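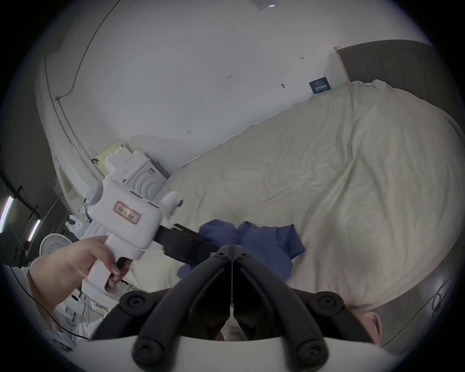
Betten machen und Gästezimmer ordnen: Arbeitsanleitung für die Hauswirtschaft

Drucken | Per E-Mail versenden

Die folgende Anleitung gilt für alle Zimmer im Gästehaus Udmont. Sie richtet sich an neue Mitarbeitende der Hauswirtschaft und ersetzt die Fassung vom Mai. Für ein Einzelzimmer ohne Wäschewechsel sind 33 Minuten vorgesehen, für ein Zimmer mit vollständigem Wechsel 46 Minuten.

1. Vorbereitung

Vor Beginn der Arbeiten ist das Fenster vollständig zu öffnen. Der Wagen bleibt im Flur und darf die Fluchtwege nicht verstellen. Frische Wäsche wird erst dann in das Zimmer getragen, wenn eine saubere Ablagefläche vorhanden ist. Der Fußboden gilt nicht als Ablage.

2. Lose Textilien vom Bett nehmen

Auf der Bettdecke liegen häufig einzelne Kleidungsstücke oder Handtücher. Diese werden zuerst abgenommen, einzeln ausgeschüttelt und getrennt:

- Handtücher des Hauses kommen in den Wäschesack.
- Kleidung der Gäste wird einmal gefaltet und auf den Stuhl gelegt. Sie wird weder gewaschen noch in den Schrank geräumt.
- In zusammengeknüllten Stücken können sich Brillen, Schlüssel oder Hörgeräte befinden — bitte vorsichtig auseinandernehmen.

Bei Abreisezimmern sind zurückgelassene Gegenstände mit Zimmernummer und Uhrzeit zu versehen und bis 14 Uhr bei Frau Dufour abzugeben.

3. Bettdecke aufschütteln und glätten

Die Decke wird am Fußende mit beiden Händen an den Ecken gefasst und kräftig aufgeschüttelt, bis sich die Füllung gleichmäßig verteilt. Sammelt sich die Füllung an einer Seite, ist die Decke zu drehen und der Vorgang zu wiederholen. Anschließend wird sie mittig aufgelegt und mit der flachen Hand vom Kopfende zum Fußende ausgestrichen. Der Überhang muss auf beiden Seiten gleich sein. Helle Bezüge sind bei Tageslicht auf Flecken zu prüfen. Fleckige Bezüge werden immer gewechselt, auch außerhalb des regulären Turnus von 6 Tagen.

4. Gepolsterte Kopfteile

Polster mit Steppnähten werden mit der weichen Bürste in Richtung der Nähte abgebürstet. Wasser und Sprühreiniger sind nicht zulässig. Holzleisten werden mit einem trockenen Tuch abgewischt, ebenso die Schilder an der Wand.

5. Abschlusskontrolle

Vor dem Verlassen des Zimmers ist das Fenster zu schließen und das Bett von der Tür aus zu betrachten. Falten, die von dort sichtbar sind, werden nachgestrichen. Danach wird der Eintrag in der Zimmerliste abgezeichnet. Schäden an Polstern oder Bezügen nimmt Herr Quezada entgegen, Nachbestellungen von Bettwäsche Frau Gumede.

Bezüge aus der Serie Hawthorne sind getrennt von der übrigen Wäsche zu sammeln.

92-mal geteilt | 6 Kommentare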